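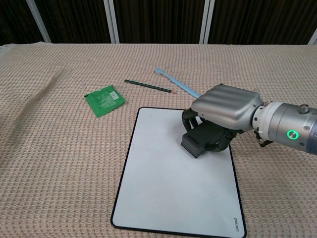
Zutadia keeps a list of what you own and where you put it, and this section gets you from a fresh install to a first room you can search. I've been running it at home since September, so the steps are in the order I wish I'd done them, which differs a bit from the order the menus suggest. Before you start, decide how small you want to go. A light blue toothbrush, a dark green pencil, the little green packet lying out on the waffle cloth - I don't enter things like that one by one, and my list is still long enough. If you'd be annoyed to lose it or you'd have to pay real money to replace it, it goes in. Everything else can live under the name of the drawer it's kept in.

7 min read

Section 3: Your first room

What you need: the program installed (Section 1), a login (Section 2), a tape measure if you want box sizes, and a pack of plain sticky labels. A label printer is nice but I still write mine with a marker.

3.1 Make the house

1. Open Zutadia and choose New Place from the top menu.
2. Type a short name. It shows up in front of every single item later, so keep it tiny. Mine was "Our house and the shed" for a week and I got very tired of reading it.
3. Pick your currency. Please check this one twice! You can change it afterward, but the program won't convert the prices you've already typed. It just swaps the symbol.
4. Leave Shared switched off for now. Sharing is covered in Section 6, and it's a lot easier to tidy up a list when only one person is changing it.
5. Click Save. You'll land on an empty page with a plus sign in the corner.

Note: if you're moving over from Plovport, stop here and go to Section 5 first. The importer only works on a place with nothing in it.

3.2 Add a room and its spots

A "spot" is any place inside a room where things get put: a shelf, a drawer, a box under the bed. I'd start with the hall closet or some other small room with a door you can close. The garage is tempting (I know, I know) but it's a terrible place to learn.

1. Click the plus sign and choose Room.
2. Name it the way you say it out loud. If everybody in the house calls it the junk room, call it the junk room.
3. Inside the room, click Add Spot for each shelf or drawer. Work from the top down and left to right.
4. Write the spot's code on a sticky label. Zutadia makes the code for you, a letter and a number.
5. Stick the label on the inside edge, where you'll see it when the door is open.

Caution: don't delete a spot that has things in it. The items don't vanish, they get moved to a list called Nowhere, and they lose their old location for good. If you want to get rid of a shelf, move its contents first using Select All and then Move.

Spots can sit inside other spots, so a tin in a box on a shelf is fine. I'd go two levels deep and leave it there. I once had a spot in a spot in a spot for spare fuses, and finding them in the program took longer than buying new ones.

3.3 Add your things

1. Open a spot and click Add Item.
2. Give it a name. You get 130 characters, and the search looks at every word, so put in the plain word as well as the fancy one. "Skillet, frying pan, the heavy one" is a perfectly good name.
3. Fill in Price and Bought On if you know them. Skip them if you don't. Guessing makes the totals on the report page useless.
4. Set How Many. For things like screws or batteries, leave it at one and treat the whole pack as the item.
5. Press Enter to save and open another blank item right away. This is so much quicker than clicking Save and then Add Item again.
6. When the spot is done, click Close Spot. A green check shows up beside it.

Note: the check is only there to help you keep your place. You can add to a closed spot whenever you like, and the check stays on.

My list stands at 2,174 items, and I'd say the first afternoon was the slowest part by far. After that you get a rhythm. I do one spot while the kettle boils.

3.4 Put loose things in order with tags

Tags cut across rooms, so a tag called "camping" will pull up the stove in the shed and the sleeping bags in the closet together.

1. Open any item and click in the Tags box.
2. Type a word and press the comma key.
3. To tag a bunch at once, tick the items in the list and choose Tag Selected.

Try to stay under 13 tags at the start. Past that they fill a second row, and on a small screen the second row hides behind the search bar. There's a setting for it under View, Compact Tags, but it makes the lettering really small.

Caution: tags care about capital letters. "Camping" and "camping" are two different tags and each one will find only half your gear.

3.5 Save a copy

1. Go to File and choose Save a Copy.
2. Pick somewhere other than the computer you're working on. I use a memory stick that lives in the desk.
3. Leave Include Photos ticked unless you're short on space.
4. Wait for the word Done. The bar fills up a while before it's finished, so don't pull the stick out early.

Do this after every room. If the copy fails with a message about a name, look for a slash in one of your spot names, take it out and try again. Accented letters are fine - my box of Đàm lamps saves and opens with no trouble.

Next: Section 4, Adding photos and receipts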